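Comparative Electoral Systems
Handout 6: Thresholds and seat allocation

Reading: Bermúdez, chapters on list systems; Carrasco, seminar paper on the Birnadero council (on the reading list from February).

1. Legal threshold

A legal threshold is the minimum share of valid votes a list must win before it can be given seats. Check whether blank ballots count as valid. The answer changes the base and can move a small list across the line.

2. Effective threshold

Where no legal threshold exists, district size does the same work. In a district with 2 seats, a list with a fifth of the vote will usually get nothing. In a district with 22 seats it will get several.

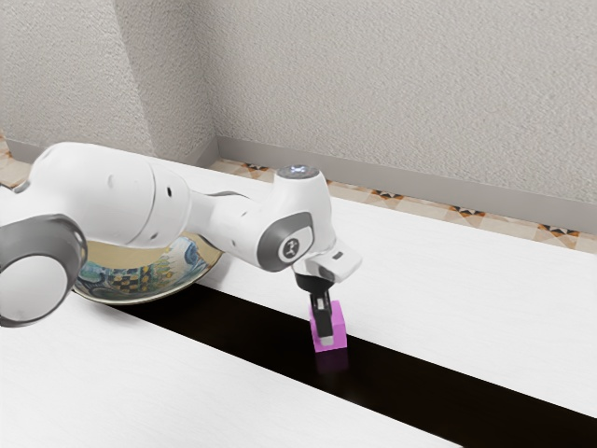
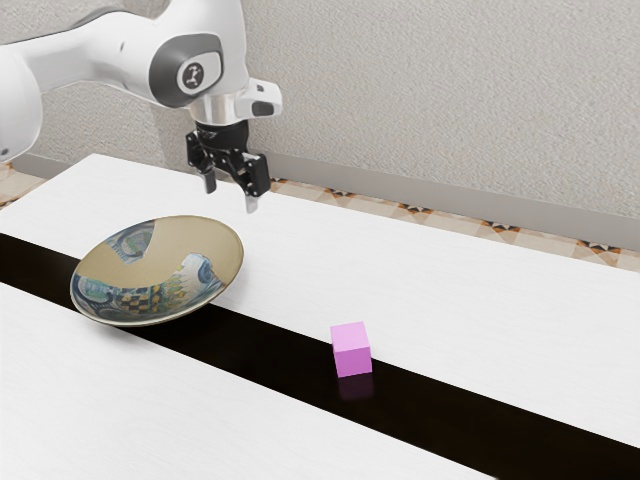

3. Worked case: Birnadero

The council has 92 seats. Under the old rules, 70 were filled in districts and 22 from a single list covering the whole area. Carrasco argues that the upper tier was too small to correct the district results, and that Storero and Pamero, the two largest districts, kept an advantage under every formula tested. Bermúdez disagrees. He treats the upper tier as adequate and blames the divisor.

Students should be able to apply both D'Hondt and Sainte-Laguë by hand. Set out the quotients in a table — one column per list — and mark the winning quotients in order.

4. Ties

Statutes differ. Some give the seat to the list with more votes, others draw lots. The Garrido rules are silent on the point, so the returning officer decides.

For the seminar

Recalculate the Storero result with a threshold of 2 per cent, then without one. Bring the working as well as the final seat totals. Section 4 will be taken first.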